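Brivitcombe coat drive tops last year, and it's only June

I stopped by the old Stustden hall after lunch to see how the winter clothing drive is coming along, and wow, you people have been cleaning out your closets! The count stood at 2,369 pieces, with 200 of those dropped off in one morning (my own two scarves included).
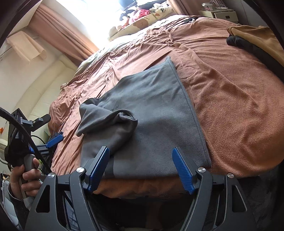

Gray fleece on an orange blanket.

Arash Ranjbar, who runs the sorting, told me kids' sizes are still short. They have 77 kids' jackets and 78 families on the list who asked for one, so you can do that math yourself. Snow pants would be great too, any size.
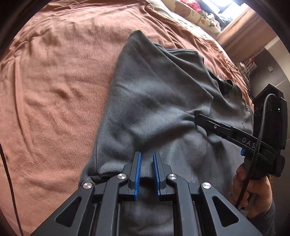 Please wash things before you bring them in, and check the pockets! Arash found a house key last week and would love to give it back. Drop-off is at the side door on Ebrahimi Street until 6 p.m., and I'll be there with my bag of outgrown mittens.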